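Household robots: common questions

Can I buy a robot that tidies a room?
Not yet. You can buy one that vacuums the floor, and some will mop. Picking toys up, sorting them and putting them back in a drawer is still a research job.

What can the Brurnex arms do at the moment?
They can pick up small, firm objects from a table and put them down somewhere else. Cubes and blocks are the easiest. Cloth, bags and anything that bends are much harder, and we don't offer those tasks.

Why do you practise in simulation?
It is cheaper, and nothing gets broken. A task can be reset at once and run again overnight. Our tidying task, Utik, is built this way. It has a table, two arms and a set of small objects to be cleared.

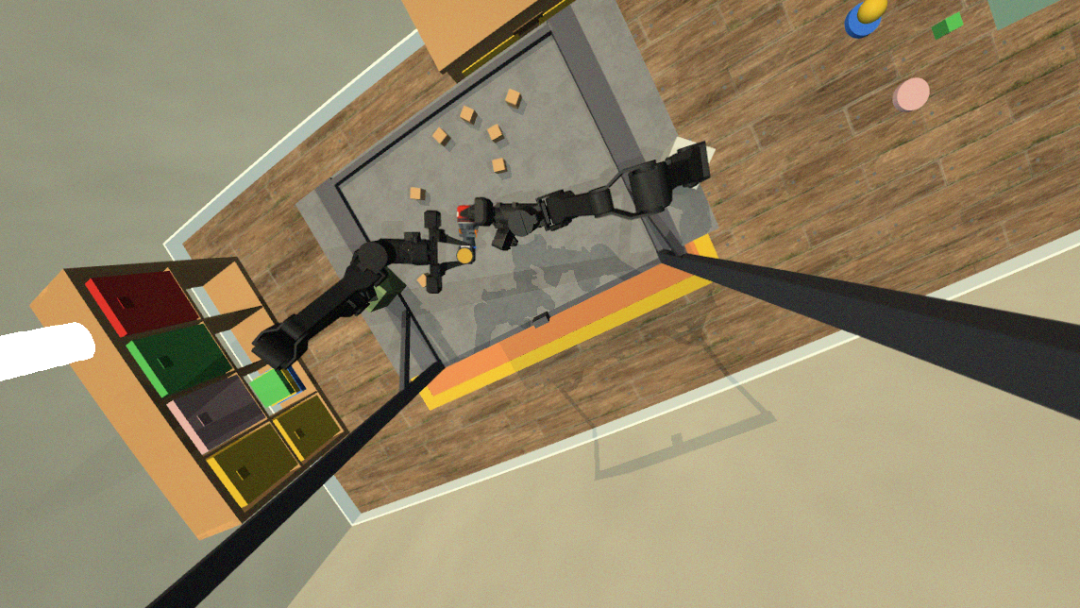

The Utik tidying task in simulation, with both grippers near the red cube.

Does a task that works in simulation work in a real house?
Sometimes. In our last round we ran Utik 272 times in simulation before trying it on the real table at Lasley. The real arms dropped more cubes. Friction and lighting are the usual causes.

Why use two arms?
One arm can move a cube. Two can pass things across, or hold a box still while it is filled. The drawback is that they get in each other's way, and planning takes longer.

How fast is it?
Slow. Clearing 25 cubes from the real table takes longer than a child would need. We have not tried to speed it up yet.

Is it any use on a shop floor?
For fixed work, yes. Sandhu uses 4 of our arms to load trays with parts that are all the same size. Mixed parts in a bin still go to a person.

Will it ever be right 100 per cent of the time?
We don't expect so. Someone will need to be nearby to pick up what it drops.

Can I visit?
Lasley is open to visitors in August. Please book first.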